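Section 4: Recording toast examples on the two-arm bench

Read Section 2 (powering up) and Section 3 (fitting the hands) before you start. The Drovville controller must be on and both arms must have finished their homing run.

The task for this set is called "toast to tray". In a good example, one hand takes a slice from the toaster and puts it down on the tray. The other hand may steady the toaster. A full set is 300 examples, recorded over as many sessions as you need.

4.1 Laying out the bench

1. Put the toaster near the middle of the table with the lever side to the robot's left. Run the cord out behind it, away from both arms.
2. Put the blue tray to the right of the toaster.
3. Place one slice in the rear slot. Leave the front slot empty.
4. Bring both hands to the ready position, open and clear of the toaster. 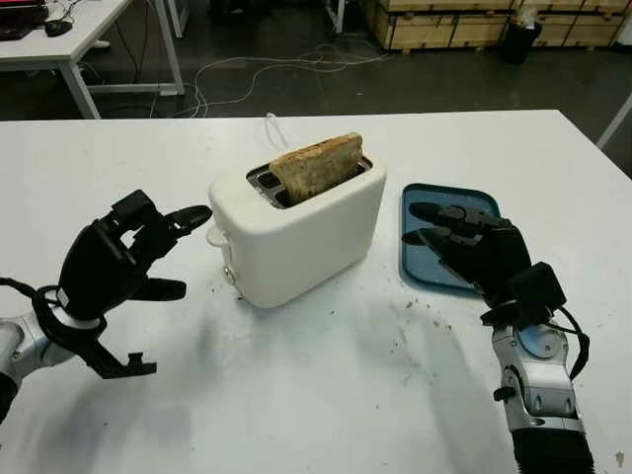

5. Wait for the head view to settle on the operator's screen. The toaster and the tray must both be fully in view. If either is not, move the table items and leave the head where it is.
6. Save the layout under a new name. The learning software, Andholm, uses the name to group examples, so don't reuse one from another day.

Note: Move the toaster and the tray a little after every 35 examples. Small changes of position are wanted. A set recorded with everything in exactly the same spot trains poorly, and we have had to throw one out for that reason.

CAUTION: Keep your hands off the table while the arms are live. If you need to reach in, press Hold on the pedal first and wait for the amber light.

4.2 Checking the wrist views

Each hand has its own small camera. These views matter more than the head view in the last part of the reach, when the hand itself can block the slice.

1. Select Wrist Left, then Wrist Right, on the Howlader viewer.
2. Open and close the fingers slowly. You should see the fingertips through the whole movement.
3. Look over the textured fingertip pads and the small screws on the finger plates. Tighten any screw that has backed out, with the arm on Hold.
4. Wipe the lens if the picture is soft. Use the dry cloth only.

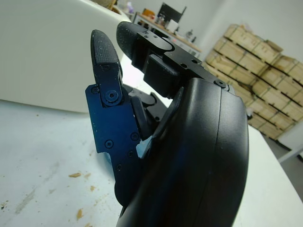

5. Compare the clock shown in each view. If they differ, restart the viewer. Examples with clocks that don't match can't be repaired later.

Note: Crumbs and marks on the table do not need to be cleaned up between examples. Brush the table down at the end of the session, or sooner if anything is large enough to tip the tray.

4.3 Recording an example

1. Put on the operator gloves and match your hands to the ready position. The screen border turns green when they line up.
2. Press Record and wait 2 seconds before you move.
3. Reach for the slice at an even speed. Close the fingers on its flat faces and stop as soon as it is held. Squeezing harder marks the bread and can break it.
4. Lift straight up until the slice is clear of the slot, then carry it across.
5. Lower it to the tray, open the fingers and return to ready.
6. Press Stop. Mark the example Good, Slip or Discard. 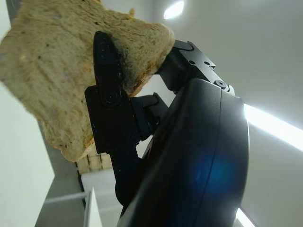
Figure 4-3. Slice held between the fingers, wrist view.

Keep the slips. If the slice drops and you pick it up again in the same recording, mark it Slip and carry on. Detlef Seidel's group uses these to teach recovery, and they are always short of them. Discard is only for recordings where an arm stopped on a fault, someone walked into the work area, or you pressed Record by mistake.

Change the bread when it starts to tear or bend at the grip – a limp slice moves differently and the examples won't match the rest of the set. Pale and well-browned slices are both fine, and a mix of colours is better.

4.4 Ending the session

1. Press Hold, then park both arms.
2. Unplug the toaster and empty the crumb tray.
3. Copy the session to the Vullby drive and check that the file count agrees with the operator's screen.
4. Fill in the log sheet with the layout names and any faults. Report repeated faults on the same arm to Lauri Halonen before the next session.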